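Pindero Listing Manager: User Guide

Section 4. Setting up a new listing

You have signed the agreement, the seller has stopped asking whether now is a good time, and it is time to put the house on the Stotton board. Set aside half an hour. The form takes ten minutes, and the rest goes to finding the parcel number. 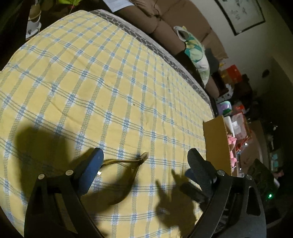
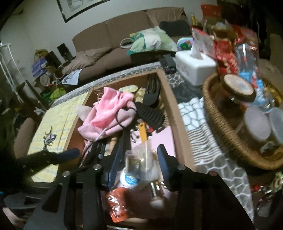
Before you start

Have the deed, the latest tax bill and the signed agreement within reach. Pindero logs you out after a spell of inactivity, and walking to the filing cabinet counts as inactivity.

4.1 Create the record

1. From the Dashboard, choose Listings, then New.
2. Enter the street address exactly as it appears on the tax bill. If the bill spells the street wrong, you spell it wrong too. You can fix the public version in step 5.
3. Enter the parcel number without dashes.
4. Press Match. Pindero looks up the county record and fills in lot size, year built and zoning.
5. Open Display Address and correct anything that would embarrass you on a yard sign.

Note: If Match finds two records, pick the one with the more recent transfer. If it finds none, check for the dashes you were just told to leave out.

4.2 Price and size

1. Type the asking price in whole dollars. The field does not accept "negotiable," "OBO" or "make me an offer."
2. Enter finished square feet only. A house with 2837 square feet finished and a large, damp basement is a house with 2837 square feet.
3. Choose the source of the measurement: Assessor, Appraiser or Owner. Listings marked Owner get a small gray flag, and buyers' agents know what it means.

Caution: Changing the price after publishing sends an alert to every buyer who saved the listing. Correcting a typo therefore sends two. Read the number out loud before you press Save.

4.3 Write the remarks

1. Open the Remarks tab. Public remarks are limited to 1000 characters, spaces included.
2. Put showing instructions, lockbox codes and the name of the dog under Agent Remarks. The public tab is public.
3. Run Check Wording. It stops you on fair housing terms and merely sighs at "cozy."

4.4 Publish

1. Set the status to Coming Soon or Active.
2. Tick Send to Dradero if your office syndicates there. Farina offices should leave this box alone, as their feed runs overnight.
3. Press Publish and wait for the green bar.

If you see error 93, the agreement date is later than the listing date. Error 1163 means the seller's signature page is missing. Upload it under Documents and press Publish again.

Section 5 covers open houses.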